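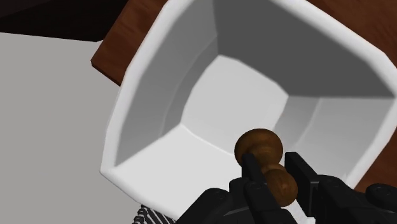 GUSCOMBE, June

Hi everyone,

Still buzzing from the touch tournament, so forgive the length! Cayetano asked a fair question last night and I think the whole list should hear the answer, because I'm hoping plenty of you will say yes.

Cayetano Calvo wrote:
> Great finish against Tenance. Before we all sign up for the
> return trip, can someone tell me how the squads would work?
> Last time half of us stood on the touchline for most of the
> afternoon. Also, are we keeping the old lineout calls or not?
> I learned them and would hate to see that go to waste.

Squads first. Tenance are happy with shorter games and rolling subs, so we'd take two squads and swap them at the break. I'd like 4 newer players in each one, and I mean on the field and passing the ball, right from the first whistle. Did you see our beginners in the second half? That long move down the left went through eight pairs of hands and nobody dropped it. I yelled so much my voice is still gone.

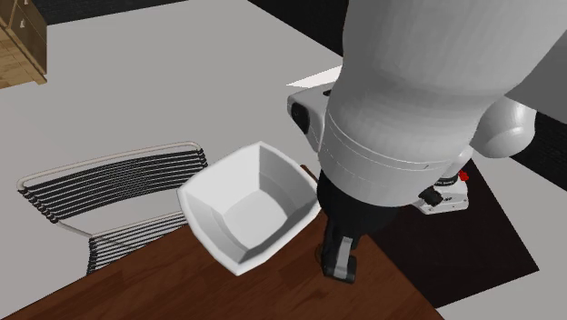
As for the calls, we keep the short ones and lose the rest. Bravo stays as the throw to the front, and everything to the back is now just a color. I know Cayetano loved the old system (he was the only one who could spell it), but our hooker was guessing and the jumpers were guessing too. Come to practice and try it a few times, it's so much quicker!

The travel part is nearly done. Iline can give us the small bus if we confirm soon, and the deposit is $200, already covered by the barbecue money. Kickoff is 2 p.m., so we'd leave the clubhouse parking lot at 10 and eat on the way. Bring both jerseys — Tenance wear dark green and the ref mixed us up more than once.
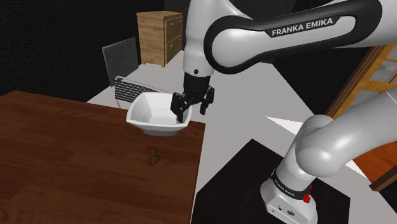
One more thing, for the forwards. The new scrum pads are in the shed behind the bleachers, and they are wonderful. Please put them back on the top shelf when you finish, the floor in there gets damp.

Reply to the list with your name and whether you can make the bus. If you've got a friend who has never played, bring them along to practice, we have spare mouthguards and boots in most sizes.

See you out there,
Your very hoarse fixtures secretary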